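The Town That Put Its Checkbook on the Wall

Print this article | E-mail this article

By Souad Abdel Hamid

The first thing people in Peklow want to show you is a wall. It runs along the hallway of the county office, between the license window and the drinking fountain, and it lists every unpaid bill the county owes. Company name, amount, date the work was done, who signed for it. When I got there just after 8 a.m. a man in paving boots was already running his finger down the second column, looking for himself. He found himself, too, and he was delighted!

I've written about local government money for 16 years and I have never seen a crowd form around an accounts payable list. In Peklow it happens every month, and I love it.

The trouble started the way it often does. The county board couldn't agree on a budget, then couldn't agree on the next one, and meanwhile the Hestel road washed out. You can't leave a road in pieces while people argue (the school bus uses it, for one thing), so the work went through as an emergency job. So did the culverts. So did the clinic roof, the pump station and a long stretch of guardrail that, by most accounts, had been loose for years. Emergency jobs in the county need no bids and no vote, only a signature and a promise to pay later. Later kept moving.

When Huiling Jin took over the finance office, the promises were in file boxes. She and one clerk opened them all over the course of an August with the air conditioner out, and came up with 699 open claims from contractors, suppliers and haulers. Some were for work everybody remembered. Some were for work that took a good deal of asking before anyone could say where it was.

"I had a drainage bill for a street we don't have," she told me, laughing, though I gather she wasn't laughing then. "It was a typing mistake. The street was real, the drain was real, and the man had been waiting three years for his money because of one wrong letter."

What she did next is the part I keep telling my friends about. She printed the whole list and taped it up. She hadn't asked the board first. Two members were furious and one of them, to his great credit, came down the next morning and stood there reading it for an hour. He now checks it more than anybody.

Posting the claims did a few things quickly. Contractors who had been paid twice came in to say so, which you might not expect, but a small place is a small place. Others brought in work orders the county had lost. A gravel firm out toward Tang turned out to have billed for 100 truckloads on a job that had room for far fewer, and that claim is still being fought over. And residents began asking, out loud and at meetings, why a guardrail was an emergency.

That question led to the rule the county runs on now. An emergency job still goes ahead without a vote, but it has to come before the board within 2 weeks, with photographs, a price and the name of the person who called it in. If the board turns it down, the work stops where it is. There were fears that this would slow down real repairs. Then the river came up at Prurkau last spring, crews were on the bank before dark, and the paperwork was on the table at the next meeting. It passed in the time it takes to drink a cup of coffee.

There's a long way to go. The old claims are being paid in order of age, smallest first within each year, and the bigger builders at the back of the line aren't happy about it. One has hired a lawyer. Jin thinks he has a fair point about interest and says so freely, which I suspect makes the county attorney nervous.

She showed me the next version of the list before I left. It has a new column, for the date each bill is paid, and she has left it extra wide so the clerk can write in it by hand. People like to see the ink, she says.

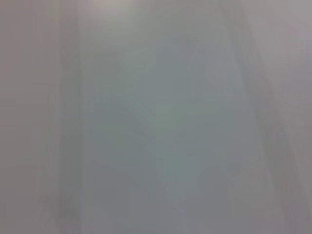 How to Read Your Own County's List

Ask the finance office for "accounts payable, open items." In most places it's a public record. Look at the oldest dates first, then look for the same company name turning up again and again under emergency work. Bring a pencil, and go early, when the clerks have time to talk.

Last updated: August

Contact the editors | Copyright, all rights reserved | Back to top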